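Plovham User Forum > End Effectors > Hand-held units > Finger pads on compliant objects: ridged blue versus flat gray

ymarchuk
Members of the evaluation group are invited to comment on the results below before the summary is submitted in May. Our laboratory has been comparing two pad sets, the ridged blue pads and the flat gray Corkine pads, on the same hand-held gripper. The objects are ordinary household goods, handled in a furnished kitchen under available daylight. Sponges were given priority because they deform early and conceal excess force from the operator.

The protocol calls for 10 grasps per object and pad set, with the object lifted, held and moved to a second location. Operators are instructed to close only until the object stops shifting between the pads. The blue pads were used in both of the views attached to this post.

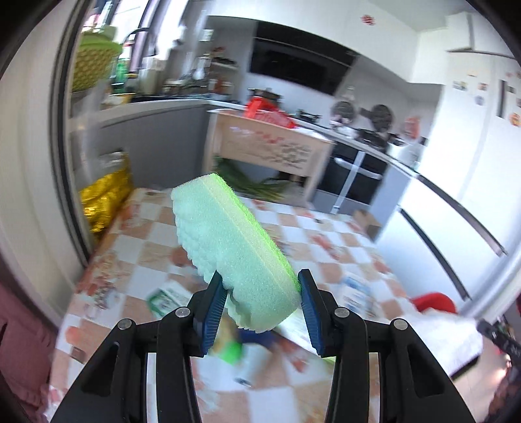

Light green sponge held between the blue ridged pads, over the table.

In our assessment the ridged pads retained foam at a lower closing force than the flat pads. The difference was most apparent when the sponge was taken at an angle, where the flat pads tended to let it rotate. We have not drawn conclusions regarding rigid cartons, and those sessions will be reported separately.

Yevdokiia Marchuk

Vindow_bench
Thank you for the report. I must register a reservation. A bumpy sponge against a ridged pad is a favorable pairing, and the result may owe more to the sponge than to the pad. Our own bench trials with flat foam blocks showed no meaningful advantage for either set. Was the flat face of the sponge presented to both pad sets in equal measure?

ymarchuk
It was not. Orientation was left to the operator, and I accept that this weakens the comparison. The revised sheet will have a column for it.

corner_case
I would ask that the summary also address wear. We withdrew a ridged set after 2000 closures when the ridges near the tip had rounded. Flat pads in the same service were still acceptable, though they had picked up a good deal of lint and needed wiping before each session.

ymarchuk
Wear is outside the present scope. The blue set was new at the start of the trials and I have no figures to offer. If you are able to share your inspection notes, I will attach them as an appendix under your user name.

The second view concerns visibility, which several members raised in the earlier thread. With a sponge held upright, the object covers a large part of what lies beyond the fingertips. The operators reported that placing it was harder than picking it up - a complaint they made with both pad sets.
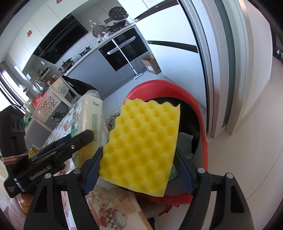 Salamatu Ankrah wrote that the visibility problem should be treated as a camera matter and removed from the pad comparison altogether. In her view a wider lens would help at the edges but would do nothing for the area directly behind the object, and the Yakubu controller log already gives the finger opening, so the operator does not need to see both pads at all times.

Vindow_bench
I disagree in part. The log reports the opening and says nothing about where on the pad the object sits. On row 46 of the posted sheet the opening is steady throughout the hold, yet the operator's remark reads "slid toward tip." A reviewer working from the log alone would have passed that grasp.

sankrah
The point about row 46 is well taken. I would still keep the two subjects apart, as a pad recommendation that depends on lens choice will be of little use to groups with a different mount.

ymarchuk
I propose the following. The summary will compare pads only, with a note that operator remarks are to be read alongside the controller log. Camera placement will be opened as a new thread. The foam trials will be repeated with orientation fixed, and flat foam blocks will be added as Vindow_bench suggests.

corner_case
Agreed. Inspection notes have been sent by private message. Please disregard the first page, as it refers to a different mount.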